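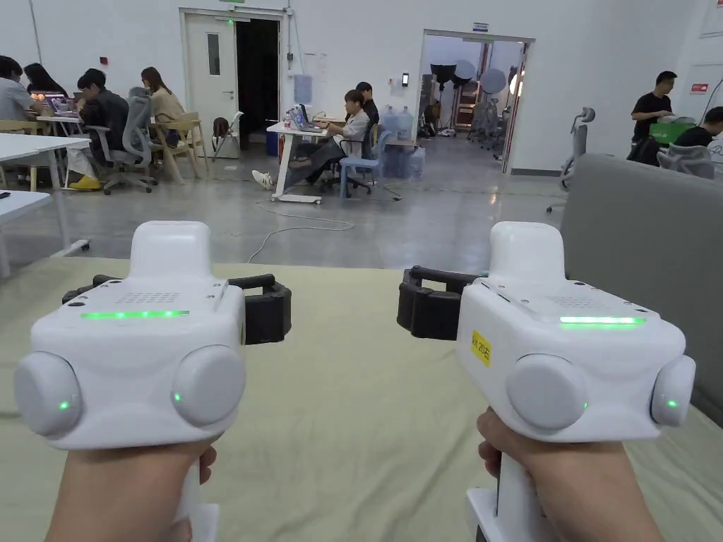 White handheld grippers above a covered tabletop.

Folding clothes is the practice of laying garments into flat, compact shapes for storage, travel or sale. It is one of the most widely shared household skills in the world, and the variety of methods is remarkable – nearly every region has its own favorite way to handle a sleeve!

Methods
Most shirt folds begin with the garment face down. In the common thirds fold, each side is brought toward the middle, the sleeves are turned back along the body, and the hem is lifted to the collar. The file fold adds one or two more turns so that the shirt can stand on edge in a drawer. Rolling is popular with travelers and works especially well for knits.

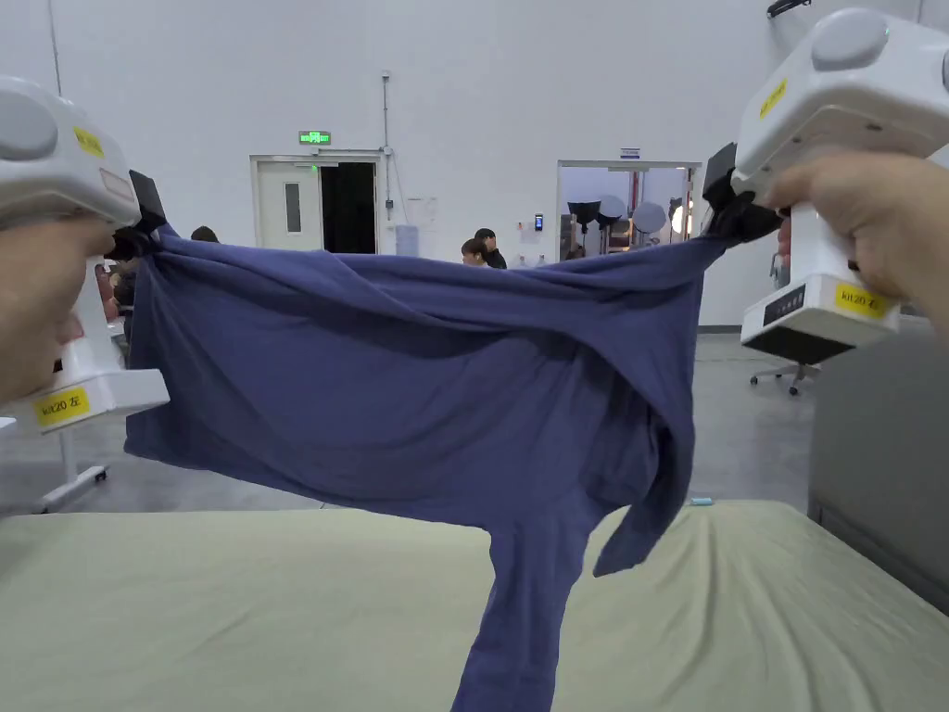 Long sleeves are the great test of any method. Laid straight across the back, they make a thick ridge at the shoulders; angled down toward the hem, they spread the bulk evenly and give a much flatter stack. Slippery fabrics are often folded around a sheet of tissue, a lovely old trick that also softens the creases.

Folding in shops
Store folding puts looks first, with the collar centered and every edge lined up. The clothing stores of Murbridge were known for folding over a thin board, and the board was slid out once the stack was finished. The town's laundry museum keeps 86 of these boards, the smallest made for infant wear.

Regional customs
In Votitz, linens are traditionally folded by two people walking toward each other, corner to corner. The custom is celebrated every February with a folding fair, where 15 teams work through a mountain of sheets and tablecloths – a wonderfully noisy event.

See also
Ironing
Linen closet
Clothes line

Last edited September 19, 2021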